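In defence of the two-sided sponge
Opinion, May 2025

Every few months someone tells me to give up the sponge. Get a brush, they say. Get a cloth, boil it, hang it on the tap like your gran did. Fine. I've tried. The brush lives under my sink at Lill now, bristles bent, doing nothing.

One side soft, other side rough. Glasses on one, the porridge pan on the other, turn it over in your hand and carry on. No second tool, no hunting about. I can't think of much else in the kitchen that does two jobs without a manual.

The case against is germs. I know. A sponge left in a puddle at the back of the sink deserves all it gets. But that's a habit problem – wring it, stand it on its edge, throw it out when it smells. We bought a pack of 6 in March and I'm on the last one, which seems fair going for a house that cooks every night.

What I can't stand is the posh replacement. The shop on Claren Street has a dish block now, plant fibre, own little tray, and it costs more than the plates I'd wash with it. It has one side. One! You rub a burnt tin with it and the tin just gets shiny round the burnt bit.

My neighbours in Wosonura swear by steel wool. Good for them, their pans look like they've been sanded. Mine have a few brown patches and I've made peace with it.

And yes, there is a waste question, I'm not going to pretend otherwise. Mine go from dishes to hob to bathroom taps to bike chain before the bin gets them. Cut a corner off at each demotion so you dont mix them up. That's four lives, more than teh brush ever had.

So keep your brush. Yellow for the glasses, green for the pan, and a good hard squeeze when you're done.
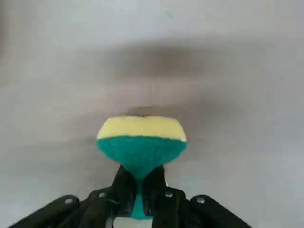
Replies from readers

Comments on this piece are open until the end of the month. Keep them short please.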